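A morning at the Altemex open lab, or how I fell for a pair of table-top arms

So I finally made it to the Altemex open lab in April! I'd been meaning to go for ages (Dwynwen Prosser went last year and would not stop talking about it), and when Eirlys Watkins offered me the spare seat in her car I said yes before I'd even looked at my calendar. We left at 7, got lost once near the rail yard, and walked in just as they were putting the coffee out.

Quick background for anyone new to this blog: I run a small packing shop, we've got one elderly pick-and-place machine, and I am forever threatening to buy something with fingers. My budget is not large. My main reason for going was to get my hands on as many grippers as I could before lunch, ask dumb questions, and come home with an actual opinion.

The big stuff is in the front hall, behind fences, and it's very impressive and very much not for me. I gave it maybe ten minutes. The good part is room 413, up the back stairs, where they let visitors drive things. Manon Simard was running it, and she has endless patience, because I must have asked her the same question about cable routing four different ways.

First up was the Prasora, a parallel gripper with two flat jaws and a little knob for force. Lovely, solid, boring in the best way. I picked up a box, I put down a box. Eirlys got it to hold a paper cup without crushing it, and then of course I crushed the cup on my turn. The controller is a chunky thing with real buttons, and I'd buy it for the buttons alone.

Next to it was the Harries suction head, which I wanted to love and didn't. On flat cartons it was terrific. On anything with a curve it hissed at me and let go. Caradog Pugh, who was in our group and uses suction at work all day, said I was coming in crooked, and he was probably right, but I came in crooked three times in a row and I'd like a tool that forgives me a bit more than that!

Then we got to the two-arm stations, and that's where the rest of my morning went.

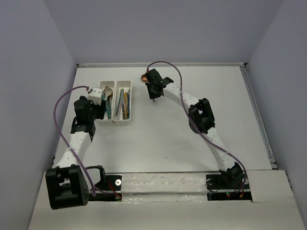 The job at these is sorting utensils, and it sounds like nothing until you try it. Boxes are easy. A spoon is thin, it's rounded at one end, and it lies right up against its neighbor, so you either come down in exactly the right spot or you shove the whole lot sideways. I did a great deal of shoving. Dexter Nguyen-Tran took over the station after me and had a handle between the jaws on his second go, very annoying, and then he admitted he'd been practicing at home on something similar.

What I really wanted to know was whether two light arms are worth it over one better arm, and I came away leaning toward two. With one arm you're always putting a thing down to get a fresh hold on it. With two you can steady with the left and pick with the right, and after a while your brain stops fighting it. Mine took around 8 tries. Eirlys says more, but she was eating a muffin and I don't trust her count.

Two gripes. The cables: I like a wire that's tucked away, and on light arms like these there's a lot of slack looping about, and I kept watching it instead of watching the jaws. Manon says they need the slack so the wrist can turn all the way, fair enough, but in my shop somebody would snag it by noon. The other thing is reach. Near the front I felt like a surgeon, and toward the back of the table I got noticeably clumsier.

We also had a quick look at Nirkness, their camera software, on a laptop in the hallway. I can't say much about it, the demo was queued five deep and I only saw it over someone's shoulder. Dwynwen has used it and likes it. I'll ask her to write something up.

Lunch was sandwiches, decent ones, and the parking is free if you get your ticket stamped at the desk (we forgot, so don't do that). I've asked Altemex for a price on the Prasora, and Manon is going to let me come back with a bag of my own parts to try on the two-arm setup. I'm bringing the awkward little hinges.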